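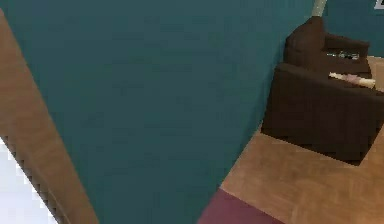

I put the Onex belt-drive opener in about two months ago, and I'm still kind of giddy about it! Our old chain unit (a Wogan) rattled the whole upstairs every time somebody left for work. This one hums – I can hear the rollers now, which tells me the rollers are next.

Install took me most of an afternoon. The rail goes together in sections, and the bolts all look alike until you're one short.
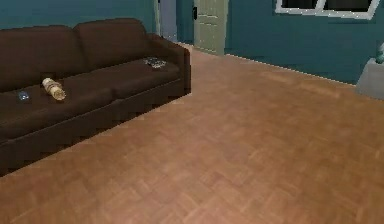
## What bugs me

The wall button feels cheap, and the remote clip snapped in August. A replacement was $39, ouch. Still, at $326 I'd buy it again – just get the longer rail if your door's tall.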